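Section 6. Privacy and retention settings

By Ladi Isah
November 16, 2022
4 min read

Do this section before the Pollow sign-in desk goes live. Not after. Once people start signing in, the default settings are already keeping things you may not want kept, and clearing them out later is slow.

You need: the admin login, the building's written notice on visitor data, and the name of whoever answers requests. At Tatedville that's Ngozi Ogunleye. Other buildings, put your own contact in.

6.1 Turn off the fields you don't need

1. Log in as admin. Open Settings, then Sign-in Form.
2. Uncheck Date of Birth, Home Address and Vehicle Plate. All on by default.
3. Leave Name and Person Visited on. Phone is your call.
4. Hit Save at the bottom of the page. The Save at the top only saves the form title.
5. Log out and run a fake sign-in to check. If an old field still shows up, restart the tablet.

Note: Unchecking a field hides it from visitors. It doesn't delete what was typed in before. See 6.3 for that.

6.2 Set how long records are kept

1. Settings, then Retention.
2. Change Keep Records For from Forever to 30 days.
3. Set Keep Photos For to Never, unless your notice says you take photos. Most don't.
4. Under Backups, choose Same As Records. Left on Separate, the backup copies stay on after the main ones are gone, and your notice is then wrong.
5. Save. A gray bar comes up while it applies. Can take up to six minutes. Don't close the window.

Caution: Shortening the retention time deletes everything older right away. No undo. If there's an open complaint or an insurance matter, export those records first and store the file somewhere locked.

6.3 Clear test and leftover entries

1. Records, then Filter, then Before Go-Live.
2. Select all. Delete. Type the building name when it asks.
3. Open Trash and empty it. Trash is a seperate step and people miss it.
4. Check the export folder too. Anyone who tested exports left a file there.

6.4 Who can see what

Three roles: Desk, Manager, Admin. Desk sees today's list only. Manager sees the full retention period. Admin sees all of it plus the access log.

1. Settings, then Users.
2. Give front desk staff Desk. Even the long-timers.
3. Remove the shared login called "office". If someone complains, make them their own.
4. Turn on Log Every Search. Off by default, no idea why.
5. Under Alerts, enter the contact's email so exports send a message.

Caution: The Herkov support account has Admin rights out of the box. Switch it to Off and only turn it on during a support call. Then off again. Write down when you did it and who asked.

6.5 Requests from outside

Police, landlords, employers, lawyers, an ex-husband. They will all ask at some point, usually at the desk, usually in a rush.

1. Don't show the screen. Don't read names out.
2. Take the request in writing, with a contact number.
3. Pass it to your named contact the same day.
4. Log it under Requests, even if the answer is no.

Note: The list was collected so the building knows who is inside. If somebody wants it for something else, that's a new use and the desk does not get to approve it. An emergency headcount for the fire crew is fine – print the Inside Now page, hand it over, shred it when it comes back.

6.6 Linking the Wike door reader

Skip this if you have no reader. If you do, the link is where most of the extra data comes from, so go slow here.

1. Settings, then Devices, then Add Reader.
2. Enter the code on the sticker under the reader.
3. Set Link Mode to Open Door Only. The other mode, Track Movement, stores every badge tap against the persons name.
4. Turn Match With Visitor History off.
5. Tap a test badge. Door opens, nothing new in Records. If a row does appear, go back to step 3.

Signal at the desk should read 80 or higher on the Devices page. Lower than that and the reader saves taps in its own memory until it reconnects, and those saved taps are not covered by the retention setting. Move it closer or use the wired kit.

6.7 Running the reader cable

If you go wired, mount the reader first and plug in last, with the tablet off. Keep the cable where staff can see it, so anyone can tell at a glance that nothing extra has been plugged in along the way. Don't pull it tight. Let it come out of the side and curve up with some slack, same as the black cable on the right side of the white housing in the photo. Clip it higher up, not right at the plug. Then tablet on, and repeat the badge test from 6.6.

Last updated: June, retention steps redone 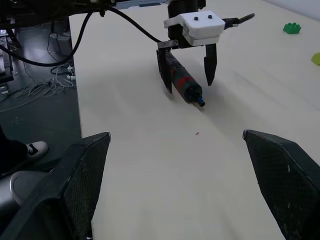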